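Sep 6, 2015
By Sharon Kirui
4 min read

Section 4. Sorting small parts before you assemble the Drisomley shelf clock

The leaflet in the kit says to tip out the hardware bag and "begin." I wouldn't. The bag holds 31 pieces if you trust the packing list, and I don't, having had two kits come up short.

1. Check the bag against the list on page two. Ignore the drawing next to it, which shows the old Algate movement and a hand nut that was dropped in February.

2. Lay the screws next to a ruler. The long and short ones differ by a hair, and the leaflet claims you can tell them apart by eye. Good luck with that.

3. Set out a divided box on a flat, light-colored surface. Flotden sells a special tray for this kit. I can't see what it does that any clear box with small compartments doesn't.
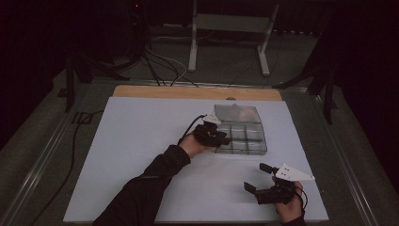

4. Give each kind of part its own compartment. Washers go in last — they stick to everything.

Note: The leaflet says sorting takes four minutes. It took me 22, and Wekesa Obura, who has built more of these than I have, was no faster.

5. Close the lid before you move the box. Check that it latches, whatever the label says about "secure" closures.

CAUTION: Do not oil the pivots at this stage. The kit includes oil, and the leaflet hints you should use it early. Oil on the dial paper does not come out.

If a part is missing, write to Ogola with the kit number from the end flap. They say replacements ship in a week. Mine didn't.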